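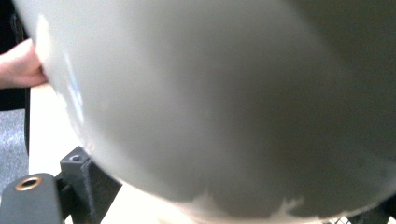
Data card for the Tavdale hand-held gripper comparison, first upload 2025-05-24. Maintained by Séverine Tanguy.

## Why this exists

The Ekus and the Renaud are both sold as hand-held grippers that "generalise to household objects". I've read that line in two brochures now and I don't believe either of them. We ran both on the same bench to see what the wrist camera gets to work with.

## Contents

- 88 episodes, split evenly between the two tools
- 2000 still frames pulled for labelling
- one calibration file per tool – redo it if you change the mount

## Known problems

Occlusion is the big one, and neither maker mentions it. Our labellers marked 36 episodes as having a stretch where the target blocks most of the view. Large curved things are the worst.

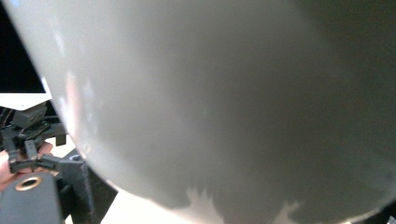
Pose tracking is the second weak spot. The vendor software reports a confidence score, and I'd ignore it. With a smooth grey surface bulging across most of the view and glare down one side of it, there isn't much left to track except the gripper's own parts, and those move with the camera. Drop these stretches or mask them before you compare anything.

Lighting wasn't controlled. Flalberg's loader offers an exposure fix, but it flattened the pale areas and I left it off. 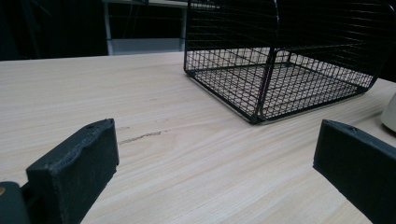

The loader also resamples timestamps without telling you. Pass `--raw` if you care about latency.

## What not to claim

Please don't quote this set as proof that one tool beats the other. It's one bench, and 40 of the episodes come from a single operator. A second round is planned for November with other hands on the tools.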